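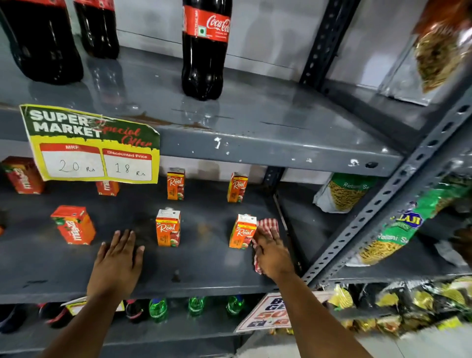
Stores in the program had asked for one thing above all, a cleaning schedule short enough to finish before opening, according to the operations desk at Zenholm, which today released the second edition of its Shelf Care Standard for small-format grocery stores.

10/15/25
By Zenholm Press Office

The standard covers fixed metal shelving in stores with a sales floor of up to 2346 square feet. It replaces the edition issued in April and takes effect for all Zenholm supply partners at the start of their next contract period.

Under the revised text, each shelf level is assigned to one of 2 service groups. Group A covers levels that carry bottled drinks, oils and other liquids. These are wiped daily with a neutral cleaner. Group B covers dry packaged goods and is wiped weekly. Price rails are treated as part of the level they are attached to.

Coating damage is now recorded separately from soil. Staff note the bay number, the level and the type of damage (chip, scratch or rust). A level with rust on the load surface is to be sanded and recoated within 10 working days, or replaced. Chips on the front lip may be touched up in place if the metal underneath is sound.

The draft was tested in 65 stores in the Wunham and Marín supply regions. Test stores used the Birnura record sheet, a single page that fits a standard clipboard. The sheet is included with the standard and may be copied without charge.

Load limits, bay spacing and anchoring rules are unchanged. Refrigerated cases are outside the scope of the document and remain under the separate cold case instructions.

Printed copies will ship with regular deliveries. Partners who need the large-type version should request it on their order form.

Comments

binder_clip: Does the weekly wipe apply to end caps? The April edition had them on their own page and I can't find it in this one.

Ostrow St Market: We were in the Wunham test. Record sheet is fine but the damage column is too narrow for a bay number and a note.

tallgrass: End caps go by what's on them now, see the section on service groups.

binder_clip: Got it, thanks.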